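Open day at the Selletti lab

2021-04-08

I finally got to the Selletti open day and I'm still buzzing! It was mostly kitchen work this time, and mostly in simulation – they run everything on the computer first (2000 practice rounds for a single task, we were told) before a real arm gets near a real plate. I thought I'd be bored watching a screen. I stayed for 2 hours and missed the coffee.

The software is called Urero, and the kitchen they built in it has a marble counter, dishes and two arms with black hands. They let us pick which run to replay, so I asked for number 729 – no reason, I just liked it. My favorite bit was the tomato on the blue plate, with one finger over the top and another underneath. I caught myself holding my breath for a simulated tomato!
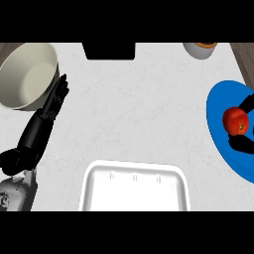 Grastero wrote in the comments that the December demo was all boxes and that soft food sounds like a lot more fun to watch. I agree, and I've already signed up for the next one.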